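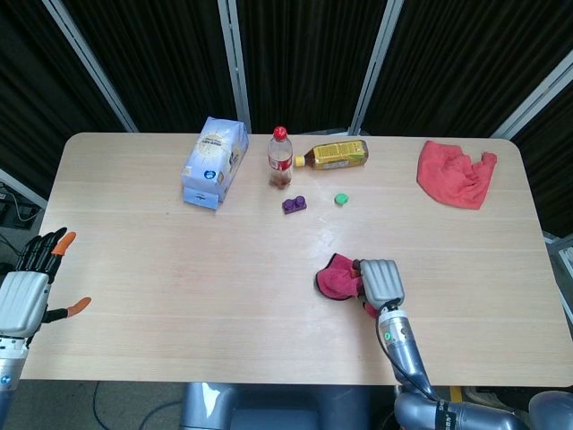
Berkwood Tabletop Clutter

README, revision 2

Maintained by Maribeth Evangelista. Item records by Tracey Sedgwick.

Overview

Berkwood is a collection of tabletop arrangements made from ordinary household things: drink bottles, cartons, caps, cloths and small toys. Each arrangement is called a layout. A layout is set out on one table, cleared or wiped according to a short task sheet, and then logged. The collection is meant for people who study how a cluttered table gets tidied, in what order, and which items are left until last.

The current release contains 3235 layouts. The previous release contained 2000. Layout numbers from the previous release are unchanged.

Contents of the release

layouts.csv - one row per layout
items.csv - one row per physical item in the pool
tasks.csv - task sheet text, one row per task
images/ - one still per layout, named by layout number
notes/ - free-text remarks by the person who set the table
CHANGES - differences from the previous release

All text files are UTF-8 with Unix line endings. The CSV files have a header row and use commas. Fields containing commas are quoted.

Table and surroundings

The table is rectangular, light wood, with rounded corners. The grain is faint and runs in lines across the top, with visible seams. A folding partition with dark, ribbed fabric panels and light gray posts stands behind it. Users who segment by color should note that clear plastic against the pale top gives weak edges, and that the label and cap of a clear bottle are often the only parts with strong contrast.

Item classes

There are 9 classes in items.csv. The class names are lowercase, with no spaces.

bottle
Plastic drink bottles, capped. They may be upright or lying on their sides. Fill level is recorded as empty, low, half or full. A bottle with a little liquid at the base is low. Liquid color is recorded separately from label color, and the two should not be merged: a golden-brown drink may sit behind a yellow-green label, and an amber-brown one behind a red and white label.

carton
Paper drink and food cartons. Tilt is allowed. Printed logos are left as they are and are not transcribed.

cap
Bottle caps found separate from a bottle. A cap screwed onto a bottle is part of the bottle and gets no row of its own. Orientation is up or down, where down means the open side faces the ceiling. This convention confused several early users and is explained again under Known problems.

block
Plastic building blocks with studs. The number of studs is in the size field.

cloth
Wiping cloths and small towels. See the next section.

cup
Paper and plastic cups, without lids.

wrapper
Snack wrappers, flat or crumpled.

utensil
Spoons, forks and chopsticks, all reusable.

other
Anything that does not fit. Check notes/ before using these rows.

Cloths

Cloths have more fields than the other classes and account for most of the corrections in this revision.

state - folded, spread, bunched or mixed
role - tool, clutter or unknown
color - free text, lowercase

A cloth is a tool when it is being used to wipe the table. It is clutter when it is one of the things to be put away. A layout can have one of each, for example a dark pink cloth pressed to the tabletop and a salmon-pink one crumpled at the rear corner. Because those colors are close, match cloths by position first and by color second. The unknown value is used when the task sheet does not settle the matter, and it should not be read as a missing value.

The mixed state covers a cloth that is partly spread and partly gathered. Corners that trail away from the main bulk of a bunched cloth belong to the cloth, and any outline should include them.

Position fields

Position is given on a coarse grid: left, center or right, combined with rear, middle or front. Directions are those of a person standing at the front edge and facing the partition. An item that spans two cells is assigned to the cell holding most of its footprint. For bottles on their sides there is an extra field, cap_dir, giving the side toward which the cap points.

Tasks

clear_small - put caps, blocks and wrappers in a bin
clear_all - remove everything from the table
wipe_open - wipe the open part of the tabletop, leaving items where they are
wipe_full - move items as needed and wipe the whole top
stand_up - set fallen bottles upright
fold - fold any clutter cloth and leave it at the front edge

Task order is not fixed. Bottles with liquid in them keep their caps on for every task.

Sources of items

Bottles, cartons and wrappers were bought at ordinary shops. Blocks came from two mixed tubs. Cloths were ordered from Trustik in several colors and washed between uses. Bins and trays are from Jeon. The item records were kept in Pledis until the second revision, then exported to CSV - the old record numbers are in the legacy_id column.

Known problems

1. Cap orientation is reversed in part of the previous release. A cap lying upside down, open side to the ceiling, should read down. Rows fixed in this release are listed in CHANGES.

2. Fill level was judged by eye. Low and half overlap when a bottle is on its side.

3. Block colors purple and blue were confused in a few layouts. The items.csv value is the correct one.

4. Some notes/ files are empty. They are kept so that numbering stays continuous.

5. The color field for cloths has not been normalized. Pink, salmon, salmon-pink and dark pink all occur.

Corrections

Send corrections to Maribeth Evangelista with the layout number, the file name and the proposed value. Changes to items.csv go through Tracey Sedgwick and are merged on Wednesday. Please do not send edited copies of whole files.

The next revision is planned for April and will add a lid class, plus a separate field for label color on cartons.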